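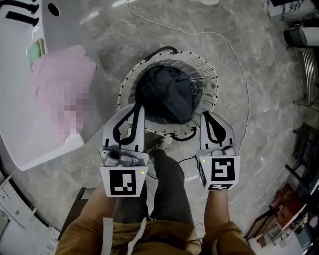

Housework tips for the Lumovthorpe robotics club

These are for the laundry and kitchen tasks in the June student project. Most apply whether you are wearing the grippers or helping someone who is.

Put the basket on the floor with open space on all sides. A round one is easiest, as it has no corners to catch a finger plate.

Drop the clothes in crumpled. Folded shirts make the task too easy and the recordings are not much use later.

Pick up cloth from the top of the pile. Close slowly, lift a few inches, wait, then move. Jeans slip more than T-shirts do.

Keep the markers clean. Wipe them with a dry microfiber cloth, never with glass cleaner, which left ours streaky.

Check your cables before you walk. Tuck the slack into the backpack strap and know where the floor cords run. 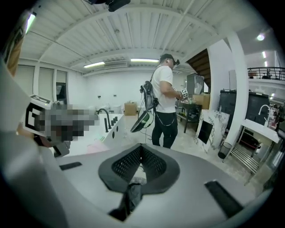

Working beside the long counter, with the backpack on.

At the counter, stand side-on to the faucet and keep the grippers above the rim of the sink. Dry the countertop between turns.

Change over after 10 tries, sooner if your wrists ache. Team Ota does 9 and nobody minds.

Save each session under the task name and your team name. The Castillo drive was nearly full at last check, so delete false starts the same day.

Spare rubber bands are in the drawer marked Itico. Please write down what you take.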